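Baskets, Baskets and a Few More Baskets: Our Winter Sorting Weekend at the Rosales House

Hello again, and welcome back to the gallery! If you've been following along since last July you'll know that we have been working our way through the Rosales house one room at a time (very slowly, with a great many coffee breaks), and that the front room was the one we kept putting off. Well, we finally got to it.

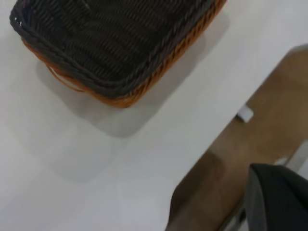

The two-tone basket on the white table

I have a real soft spot for this one. The inside is so dark it's nearly black, woven in tight little rows, and then you get that warm orange-tan band coming around the outside underneath the braided rim, which I think is what made me pick it up in the first place. It's a synthetic rattan sort of weave, and I know some people turn up their noses at that, but I've always found it easy to live with. A soft brush along the rows gets the dust out, and a barely damp cloth does the rest.

How it came to us

I found it at the Plivel market on one of those mornings when I had promised to come home with nothing but eggs. There was a whole stack of baskets at the back of a stall, all different sizes, and I must have spent 20 minutes moving them around before I settled on this one. I think I paid far too little for it, and I did go back the next month hoping to find its bigger sister, but the stall was selling lampshades by then. If anybody spots one at Plivel this spring, please do write and tell me!

What we use it for

Everything, over the years. It held the napkins for a long time, then seed packets, then a truly embarrassing number of phone chargers. This winter we decided that each basket in the house should have one job and keep it, so the two-tone one has been promised to the letters and cards that pile up by the door. We'll see how long that lasts. My money is on the chargers finding their way back in by Easter.

A word about sorting

A few of you asked how we go about it, so I'll tell you, though there isn't much of a system. We bring things over to the table a few at a time, give them a wipe, and talk about where they ought to live. Then we have lunch. Things that nobody wants go into the Taltitz box, and when the box is full it goes to the thrift shop over in Taltitz, where they have always been very kind about taking odds and ends. We let a box sit for 30 days before it leaves the house. I once had to buy back my own bread basket, and I'd like to avoid doing that again.

Still to come

The Asov cupboard is next, the tall one in the hallway that we brought home from the Asov sale and then filled up without looking. I'm told there are tablecloths in there, and I know for certain there are jam jars, and beyond that it's anybody's guess. I'll add more pictures to the gallery as we get to each shelf, so do check back when you have a minute, and thank you, as always, for all your lovely notes.

Page last updated February 26, 2022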